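Travton Community Kitchen: progress report, July
For: Drelow Fund
From: Angus Pomare 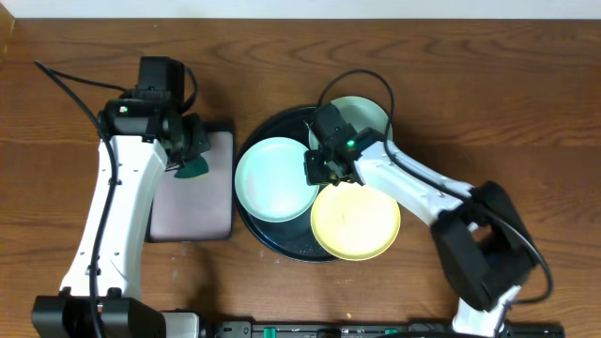 Quick one this month, sorry, written between deliveries. Lunch club now running 3 days a week, up from two. 74 people signed up, mostly over 65s from the Mnguni Road flats plus a few carers. Best week so far was 300 meals, which is more than the oven likes.

Spend: on track apart from gas. Quote for the new cooker came in higher than the one in our bid, revised figures to follow once Dilla have sent theirs through. Would like to move some of the travel line across to cover it if your happy with that? Travel is well under, most drivers not claiming.

Cooking classes. Slow start. Evening slot didn't work, moved to 10.30am and filled up. 27 finished the first block. Feedback forms mostly good, a few wanted less soup. Second block starts after the school holidays.

Problems: fridge door seal gone again. Lost our Level 3 hygiene person to a full time job so two of us are booked on the course. Waiting list for home delivery not moving, need another van or at least another route.

Next: cooker, delivery routes, autumn menu. Recipts and the full budget sheet coming seperately.

Angus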